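I keep a running note on my phone called "can a machine do this yet?" and it gets longer every July, when the kitchen is hot and I'd rather be anywhere else. Putting away utensils is on it. So is picking small stuff up off the table, and the blog keeps coming back to that one.

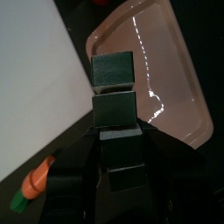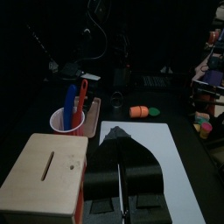 Toy carrot on a dark tabletop, black gripper at work.

Filed under: Robots & Chores

So, can they? My answer is still "sort of, on a good day." Think about what a messy table asks of you. Blocks, a tray, a cup with a spatula sticking out of it, and every one of those wants a different kind of grab! I do it with one hand while I'm on the phone. A gripper with two fingers has to come in at a decent angle every single time, and blocks are the easy ones (flat sides, bless them).

I went back through my old posts and found one where I swore we'd all have a laundry folder within 5 years. Oops. It got 1,405 views, so plenty of you saw me be wrong. These days I'd bet on the shop floor first. Same parts, same bench, and no kid moving the bench.

A reader who packs boxes at Pirport wrote to tell me they do almost 800 a shift by hand and she isn't worried yet. I believe her. My own test is smaller: clear my table after dinner, put the spatula back where it lives, don't knock over the cup. I'd pay $1,000 for that tomorrow, and I'd still do the pans myself.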